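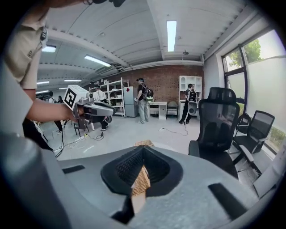

Propane and heating oil: what we know going into fall

Category: Fuel & Supply / Member Newsletter

Jun 24, 2025

Quick one this month, lots going on. Pre-buy window for heating oil opens early this year. Same form as last year, same drop box at the Eder office. Members who locked in last season don't get rolled over automaticaly, you have to sign again. Minimum is 200 gallons, max per household stays at 400. If you burn more than that, call first.

Why early? Crude has been jumpy all month and Casteck, our wholesaler, wants volumes in hand before it commits to barge space. Florian Fuchs on the buying desk has gone back and forth with them and thinks we get a better number by signing in summer. No promises. The price gets posted the morning the window opens and holds for 5 business days. After that it floats.

Propane is a calmer story. Stocks at the Vondier terminal are fine, trucks are loading without a wait. Tank rental fee unchanged. Small fills still carry the delivery charge, sorry, we asked.
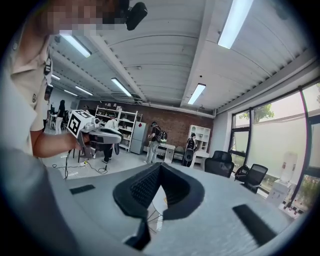 Short sleeves and a hand-held gripper.

A few of you wrote in about the budget plan. Yes it's still on. Payments start in September and run through spring, any credit left over goes to your next fill or comes back as a check, your pick. We have 679 accounts on it now. Svyatoslav Panasiuk handles changes, best reached before lunch. Please have your account number ready, not just the street adress.

Also the Clarkine Road depot. New meter on the diesel rack, old one is out. Farm accounts pulling off-road diesel need the new key card, the green ones won't work any more. Pick up at the counter, bring ID.

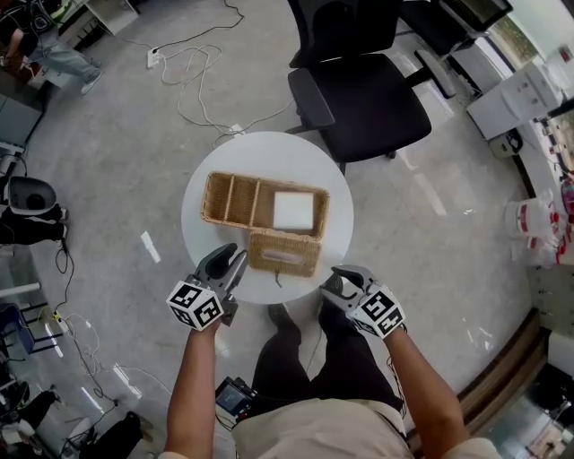 Before you call for a delivery

Read the gauge yourself. Under a quarter tank, say so up front and you go on the short list. Clear the path to the fill pipe, tie up the dog. If the tank has run dry, tell us that too, the burner will need a restart and the driver can't do it.

More on diesel rack hours next issue.

Recent items
Reading your fuel bill, line by line
Off-road diesel: who qualifies
Tank inspections, summer schedule
Minutes from the spring supply meeting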